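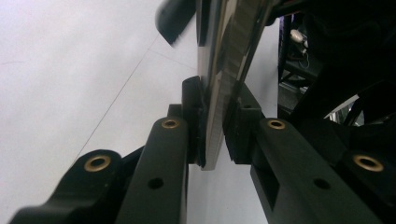 catterall_m
Linkage slop on the handheld pair, left unit. At 1787 cycles since the last service the fingers no longer meet square on thin parts. The pad side looks fine. The brass-lined eyelets at the upper ends of the link arms are where I would expect wear, but I can't feel any play by hand. Replace pins only, or bushings too?

flirnell40
Both. New pins in old bushings gave us 40 hours before the offset came back.

Ultis_tech
Disagree. Measure first. Pull the pins, mic them, then gauge the bores. Our sheet (written by Muireann Daly at Pultley) says 3000 cycles for bushings, and I have never had to go early.

flirnell40
Depends what you hold. Thin stock off center loads one side of the linkage.

catterall_m
Mostly thin stock in May, then phone cases. The cases get held from both sides, one gripper each, jaws closed.
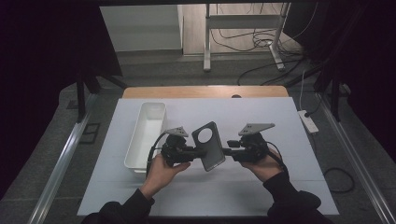
With two units on one part the error shows up as twist, so I can't tell which one is out. I swapped sides and the twist stayed in the same direction.

Ultis_tech
Then it may not be the linkage at all. Check the pad seating — a lifted corner does the same thing.

catterall_m
Reseated both pads. Closing repeatability went from 88 to 94 percent on the gauge strip. Still pulling the pins tonight.

flirnell40
Post the bore numbers.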